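Dear members,

Please note the Supporters' Trust reply to Mr Wogan's question on season ticket refunds. 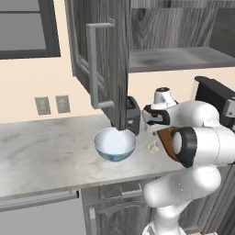
Holders who paid before June will receive credit for the matches played without spectators.

Tomos Wogan wrote:
> Will the 749 of us in the Womberg Stand be
> treated the same as other holders?

Yes. The same terms apply in every stand. 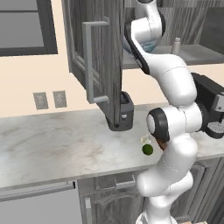 Claims should reach the ticket office by the end of January 2021.

Yours faithfully,
Angharad Nicholas
Membership Secretary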